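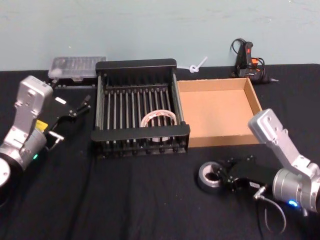
Bench as set up, dish rack in the middle, right gripper at the duct tape.

Right arm drops out with following error near the tape pick - dual arm cell

fenholm_bench
Posted 09:14

Two-arm cell, sorting mixed items between a dish rack and a cardboard tray. Controller is a Hiretti, one per arm, firmware as shipped in April. The left arm has given no trouble. The right arm faults on the approach to the duct tape, always in the last part of the descent, with "following error, joint 5". The brakes come on and the gripper stays shut on whatever it has hold of. Twice that was the rim of the roll, and the second time it dragged the cloth when I jogged it clear.

Fault log for the last 400 cycles shows 9 stops. All 9 are on the right arm and all are joint 5. No stops when picking from the rack.

Done so far:
Swapped the two controllers over. Fault stayed with the right arm.
Cut approach speed by half. Fewer stops but still some.
Checked payload setting against the gripper weight. Correct.

Has anyone seen this on one joint only?

ratchet_and_pawl
Posted 09:52

Look at the gripper cable. On your right arm it hangs from the wrist in a loose curve and goes down across the cloth. With the wrist turned down and to the left for that pick, anything that holds the cable will load joint 5 directly. We had the same stop on an Azimi arm and it went away when the cable was clipped back along the forearm.

fenholm_bench
Posted 10:20

The cable has slack at that pose. I can lift it with one finger. I don't see it making enough torque to trip the limit.

ratchet_and_pawl
Posted 10:31

Slack when stopped tells you very little. Log joint 5 current through the descent with the cable as it is, then again with it taped up out of the way. Same speed both times.

mk_tolley
Posted 11:05

I don't agree that it's the cable. A current rise from cable drag would come on gradually and you would see it at other poses as well. A stop in the last few millimetres sounds like contact. The tape is lying flat, so if your pick height is low the finger tips meet the table before the grip closes. Fabric hides this because it gives a little. What is your table height taken from, bare top or top plus cloth?

fenholm_bench
Posted 11:18

Bare top. The cloth went on later to stop reflections.

mk_tolley
Posted 11:24

Then start there. Yours has folds in it between the arms, and a fold is a good deal thicker than the cloth laid flat. That would also explain why the fault comes and goes.

quillon
Posted 12:40

Separate point, and more serious in my view. Your post says you jogged the arm clear with the gripper still closed. Following error on these means the drive has lost agreement with the encoder. Do not jog out of it at normal speed. Drop to the reduced jog limit, keep a hand on the stop and keep out of the space between the two arms. Does a fault on the right arm stop the left?

fenholm_bench
Posted 12:58

No. The left arm finishes its move and waits at the handover point. The stop button takes out both.

quillon
Posted 13:06

I would fix that before chasing the torque. Anyone reaching in to free the right gripper is within reach of an arm that is still powered and part way through a program. Wire the fault outputs in series through the safety relay. The Taltano relay has a spare channel if that is what you are using.

mk_tolley
Posted 13:15

Agreed on the relay. It has no bearing on the cause though.

fenholm_bench
Posted 16:47

Results. Both fault outputs now go through the relay and either arm drops both. Tested from each side.

Ran 128 cycles with the cable taped up and the pick height unchanged: 3 stops. Then 128 with the cable back as it was, cloth pulled flat and pick height raised to suit: no stops. Joint 5 current at the bottom of the descent is down to 50 per cent of the trip limit.

ratchet_and_pawl
Posted 17:02

No stops in 128 is a short run at your fault rate. I would still clip the cable.

fenholm_bench
Posted 17:10

Will do, and will run another 400 overnight with the cloth pinned at the corners. Leaving the thread open until I have that log.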